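Clutalley clinic gets grant for kids' dental checks

The Clutalley Community Health Centre has picked up a $400 top-up for every week its children's dental van is on the road, thanks to the Echevarría Family Fund. Money starts flowing in February and runs for two school terms.

The van parks outside primary schools and sees kids whose families have no dental cover or can't get to town during work hours. Checks, cleans, fluoride, sealants where needed. No charge to parents — just a signed consent form and a Medicare number if you've got one.

Clinic manager Serena Caputo said the waiting list had got away from them over winter.

"We had kids in pain who were missing school and mums ringing us in tears," she said. "This gets a second hygienist on the van. Thats the difference."

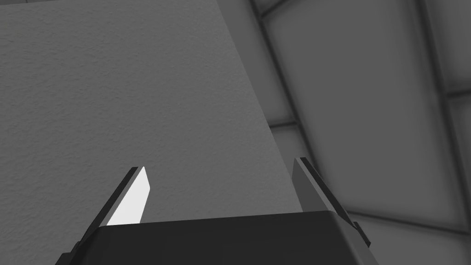
Image: Clutalley Community Health Centre

The second hygienist, Emiliano Robles, comes over from the Vister clinic and will work school days alongside dentist Dr Maite Carrasco. Both speak Spanish. Forms are being translated now and should be at school offices before the van does its first run.

First stop is Bollari Primary, then the two schools out along the Vister road. Dates for the rest still being sorted. Principals who haven't heard from the centre should ring and ask for Serena.

Fund chair Adoración Quintana said the trustees liked that the program was already up and running. "They weren't asking us to start somthing from scratch," she said.

Parents can also bring kids to a drop-in session at the centre this Saturday from 9 am. Bring any old dental records, plus a list of medications. Under-fives welcome, parking round the back off the laneway.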